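Unit 6: Are machines ready for chores?
Course notes, B. Rebane

6.1 What counts as a chore

A chore is a short job, repeated often, in a place that was not built for the machine doing it. Wiping a counter, clearing a workbench and coiling a cord all qualify. Welding the same seam in a fenced cell does not.

The work in this unit is tabletop tidying with two arms. The surface is the easy part. A flat table gives the planner one known height, and a rigid block on it can be described by a position and an angle.

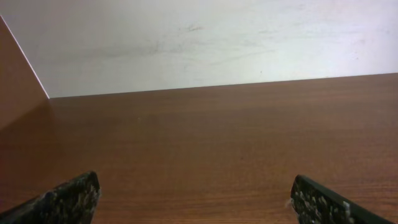 Contact is harder. A finger that closes a little too low presses on the table, and one that closes too high misses a thin part. Most small arms have no force sensor at the fingertip, so the controller has to infer contact from motor current.

6.2 Soft parts

Cords, cloth and bags have no fixed shape. Moving one point moves the others by an amount that depends on stiffness and friction, and neither is known in advance. A single cord is the usual starting case. With one lying in a loose S and both connectors in the open, as on the table between the arms, the ends can be found and a grasp planned from either. The tangled bundle in the upper right corner is another class of problem: the loops cross, and the planner must decide which strand lies on top before it pulls. 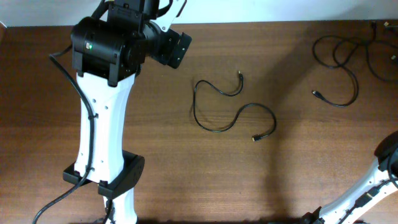 Reported success rates need care. Lombardi's exercise set for the Hedudach lab uses 141 starting layouts for one cord, and none for a bundle. A policy trained on 3000 demonstrations of the first task should not be assumed to handle the second.

6.3 Speed and vision

A wrist camera moves with the hand. Fast motion smears the view when it is most needed, during the approach. Slowing down helps, at a cost in cycle time.

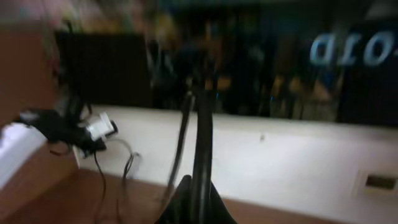

For shop-floor use, cycle time decides the matter. For the home, unattended reliability does. Current systems can do single-cord tidying under supervision. Bundles remain open.

Reading for June: Lombardi, lab handout 2, sections on grasp choice and recovery.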